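Cundik handheld gripper kit – worth it for home folding demos?
Forum: Kits, Arms and Grippers
Page 1 of 1

mossy_gasket wrote:
2023-12-14

Hello all, long-time reader and very occasional poster. I've been eyeing off the Cundik handheld kit for a good while now, the one where you get a pair of grippers, the charging cradle and a year of their upload service, and then you go about your chores with them and the recordings come back as training data for your own arm. I've got a Balogh bench arm out in the garage that can pick up a sponge and not much else, and I would dearly love it to fold a tea towel before I retire.

The pair is 800 dollars with the service, or 583 if you skip the service and sort out the processing yourself. That's real money in our house, so before I go and have the conversation with my better half I'd love to hear from people who've lived with one. Is it comfortable? Does it cope with heavier fabric? And is the service any good, or am I paying for a fancy login page?

Cheers in advance, and sorry for the ramble.

tilt_and_pour wrote:

Good on you for asking first, I did it the other way round! I've had my pair since August and I'm fond of them, so take all this with a grain of salt.

Comfort is fine for short stretches. I've got smallish hands and the handle is a touch fat for me, so I stop after eight or so minutes and have a cuppa. The squeeze is light and the fingers have a nice bit of give in them. T-shirts, tea towels, pillowcases, all lovely. Socks are a nightmare but socks are a nightmare for me with my bare hands as well.

The service I really rate. You drop your recordings in at night and by breakfast they're sorted into good, doubtful and no good, with a little note beside each doubtful one. I've learned more from those notes than from the manual.

Clemness_refugee wrote:

I'll be the grump, then. I came over from the Clemness kit and I still think the Clemness was the better built of the two, even if it weighed as much as a brick. The Cundik feels a bit light to me, and I had a screw work its way out in the first month. They posted me a new one quickly enough, I'll give them that, but I shouldn't be hunting for a screw under the couch on something at this price.

As for the service, mine marked 111 recordings as doubtful in one go, and when I went through them I couldn't see a thing wrong with most of them. I wrote in and got a very polite reply that told me nothing. I've gone without it since and do my own sorting of an evening with the footy on.

Heavy fabric is where I'd be careful. Flannelette sheets, yes. Jeans, I'm not convinced.

tilt_and_pour wrote:

Fair enough on the screw, I did mine up with a dab of thread locker on the first day because someone here told me to. It might have been you!

I don't agree about jeans though. They're one of my favourite things to do with the pair, because the cloth has enough body that it stays where you put it. The trick is to work on the bed and get them out flat and full length before you even think about a fold, with one gripper up at the waist end and the other down at the hem. If you start from a bundle you'll be there all day. I've also found a firm surface on top of the mattress makes a world of difference, as otherwise the fingers just push everything down into the softness and you come up with a pinch of sheet.
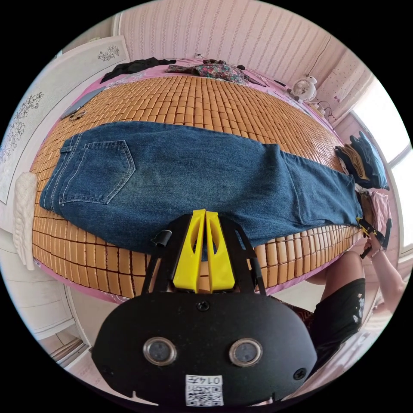 Jeans face down on the bamboo mat, one gripper on the hem

A mat like that is ideal, by the way – flat and firm, and denim slides over it without dragging the bedding along too. I take the hem up to the waistband first, smooth it down, and then bring it over once more. Other people go leg over leg first and they're probably tidier than I am.

mossy_gasket wrote:

Oh, that's really helpful, thank you! I hadn't thought about the mattress at all, I was picturing the kitchen table. Ours is a bit short for a pair of jeans though (I'm tall, and so are my trousers).

Could I ask whether you need two people? I'd be doing it on my own most days.

tilt_and_pour wrote:

No, one person is plenty, a gripper in each hand. My only advice is to lay out your whole stack beforehand so you aren't putting the grippers down between every item. Put the finished ones at the far end of the bed and they stay out of your way.

Clemness_refugee wrote:

I'll grant the mat is a good idea, and I'll have a go at it with the sheet of ply from the shed. My gripe with jeans is the seams, mind you, more than the surface. Where the side seam and the hem meet there's a proper lump, and I find I have to squeeze a good deal harder to keep hold of it. Then my arm tries to copy me and lets go at the same place every time. It may be that the Balogh has a stronger hand than mine.

parsnip_servo wrote:

Balogh owner here, hello! It does have a decent squeeze, but you'll need the adapter plate to put the Cundik fingers on the end of it, and that isn't in the box. Grandness used to sell one and I believe they still have stock if you email them. Do get it, mossy, as your recordings will be a lot less use if the arm's fingers are a different shape from the ones in your hands.

On the hem business, I take hold just beside the seam, a thumb's width in, and leave the lump alone. It folds just as well and the arm is far happier.

I'd also start with the cheaper bundle. You can add the service later for the difference in price, and they'll still take your older recordings, so there's nothing lost by waiting.

Clemness_refugee wrote:

Beside the seam, hey. Well, I feel a bit silly now. I'll try it on the weekend's washing and report back.

tilt_and_pour wrote:

I'd still say get the service from the start, if the budget stretches. Those first few weeks are when you're making all the mistakes, and that's when the notes are most useful. But parsnip is right that you can add it on afterwards, and I know I'm biased.

mossy_gasket wrote:

You're all very kind. I think I'll go for the 583 one, get the plate from Grandness, and put the rest towards keeping the peace at home. I'll start on tea towels and work my way up to denim. Does anyone know if the charging cradle can go on a wall? The shelf above my bench is chockers.

parsnip_servo wrote:

It can, there are two keyholes on the back. Use longer screws than the ones they give you.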